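Notes for the Plestville makers and small labs evening, budgeting session
Slot: 30 minutes including questions. Aim to stop talking at 18 so people can argue.

Opening. Say hello, thank Đào for the coffee and for the room. Ask for a show of hands: who has bought a robot arm, who wants to, who has one still in the crate. Go easy on the crate people, I was one.

What I want to get across early: I love this part. Picking the hardware is fun, sure, but planning a room full of equipment is where you find out what you really want to do with it. A good budget sheet reads like a plan for your next year of work.

Slide 2, the two-list method. First list is the stuff with a price tag on a product page: arms, grippers, headsets, the computers that drive them. Second list is everything those things need before anyone can do a morning's work. Read a few lines from my own second list out loud, slowly: stands, spare cables, chairs, floor tape, printed markers, a cabinet with a door that closes. Our second list on the Skarkia project came to 30 percent of the total, and I had put down 15. Pause for laughs, or groans. 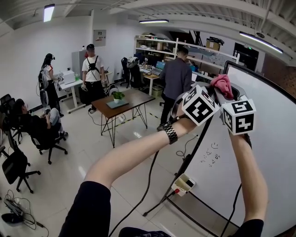 Slide 4, people per device. My favorite column in the whole sheet! Write down how many people will be working at the same moment on your busiest afternoon, and buy for that number. A device shared between 2 people sounds thrifty until they both need it right after lunch. Handheld units cost a lot less than full arms (get your own quotes, prices move), so if your money is tight, this is where you can give more people something to do while the big order is on its way.

Mention lead times here. We ordered in March and planned the training for the week the boxes were due, which was brave. Put a gap in the calendar. Use the gap to move furniture, label shelves and run the power.

Power. Ask who has a drawing of where their outlets are. Probably two hands. Draw yours on graph paper, then mark where each person stands and how far the cable has to travel. Price the long cables and the short ones, plus covers for wherever a walkway crosses them. I bought only long ones the first time and spent a happy but silly evening coiling them up.

Slide 6, consumables and props. Small money, easy to forget, and you will want them on day one. Cloths, cups, sponges, whatever your tasks call for. Get several of each, in colors that stand out from your table. Add a line for reprinting markers too.

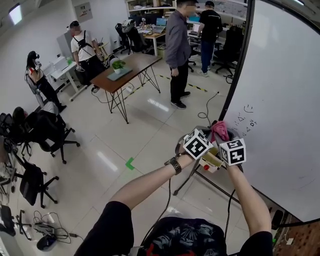
Slide 7, the budget for the room itself. When we did the Stitano sheet I left this until last and had to squeeze it, so now it goes near the top. Walk the floor before you order anything. Desks against the walls are great for laptops and monitors, but the open middle is what you are paying rent for, and every piece of furniture you put there should earn its spot. Look at the wooden table on the slide, with the plant on it and a flat gray tablet or board under the pot: a small table like that is cheap, light enough to shift, and worth having two of. The big whiteboard on its own stand goes on my list as well, because a stand can go wherever the work goes. Hazard tape is the best value item on the entire sheet. Buy more than one roll.

Then repairs. Keep a separate line and do not let anyone borrow from it. Fingers, straps and connectors wear out first in my experience. Ask the seller which parts they ship fastest and which ones mean sending the whole unit back.

Slide 8, phasing. If I had to start over with half the money: room and power first, then handhelds and headsets, then one arm. Run that for a season, keep notes on what people wait for, and let the notes choose the second arm. I get really excited about this bit, so watch the clock.

Questions I expect: leasing (fine for computers, read the damage terms for everything else), used arms (yes, if you can see it move and the controller comes with it), insurance (call them before delivery).

Leave the blank sheet on screen during questions. Paper copies are by the door.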